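Wrist camera only vs. wrist + head camera: our grasp results on translucent objects

lmacedo
Posted 2023-05-31

We finished the comparison at Siltden. Same policy, same 3000 demos, trained once with both cameras and once with the wrist view alone. Test objects were white or frosted, against polished stone.
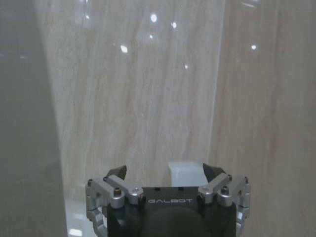 Balakrishnan Naidu wrote back that a gap between two policies means very little when each was trained with one seed, and he'd want to see at least 4 before calling it a result.

lmacedo
Fair. We ran 2 seeds per condition. Wrist-only came out ahead both times, by 19 points on average. I should have put that in the first post.

pundilholm_lab
I don't buy the explanation in your draft. You say the head camera adds glare. It could just as well be that the two-camera model is bigger and overfits on 3000 demos. Did you match parameters?

lmacedo
No. Same encoder for each view, so the two-camera model has nearly twice the vision weights.

pundilholm_lab
Then you can't separate the two. Feed the wrist image into both encoders and rerun it.

guthrie_k
We did that check at Cleltthorpe in May on a different arm. Duplicating the wrist view cost us a little, but a lot less than adding the head view did. So I lean toward Lucimara on this one. Our stone was matte though.

Balakrishnan Naidu
Matte stone makes it a different test. Shiny backgrounds move the highlights every time the wrist moves, and I'd expect that to hurt the wrist view more than a fixed one.

lmacedo
That was my guess going in too - the numbers went the other way. I'll queue the duplicated-view run with 4 seeds and post the table in this thread, failures included.

pundilholm_lab
Please split the failures into missed and dropped.

lmacedo
Will do.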